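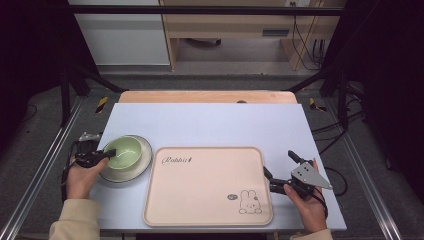
Vivwood Hand-Held Gripper Pair – Tabletop Station

14 shares | 3 comments

The Vivwood pair is a set of two hand-held grippers for recording tabletop tasks with dishes, trays and other household items. One operator works both grippers, left and right. The set is sold with the Cordier cable kit and can be used with any table that meets the spacing rules below.

Safe use and good practice

These rules apply to every station where the pair is in use. They were revised on 8th July by Monique Fleury, who looks after operator training at Clavorlow, and they replace the sheet packed with units shipped before May.

Keep the floor inside the work area clear of bags and shoes. Cables should run to the side and be held down wherever a person walks. Leave enough slack for the operator to reach the far edge of the table without pulling on the connector.

Mark the far corners of the table base with striped tape or markers. If the base is moved, move the markers with it and check the position before the next recording.

Sleeves may be long but must be close at the wrist. No rings, bracelets or watches. Operators with long hair tie it back.

Ceramic and glass items are allowed. Check each one for chips before the session and take damaged pieces out of use. Grip a bowl at the rim with light pressure and do not lift it over the operator's lap. Printed trays and plates can be used, but avoid anything with a personal name or address on it.

Change operators after three sessions in a row. The grippers are not heavy, but the wrists get tired before people notice it. An operator who feels numbness or tingling stops and reports it to the shift lead.

Put both grippers down before adjusting a bracket or plate. Never loosen a screw while the other hand is still in its grip.

Before each session

Open and close both grippers fully. Look over the cables from end to end. Tighten any loose metal parts. Wipe the fingers with a dry cloth – solvents will dull the surface and change how it holds.

Ordering

Pair with cable kit: $480. Replacement fingers are sold in packs of 3 under the Jandona name and fit both hands. A printed copy of the rules is included with every order. Larger sites can ask for a wall version.

3 comments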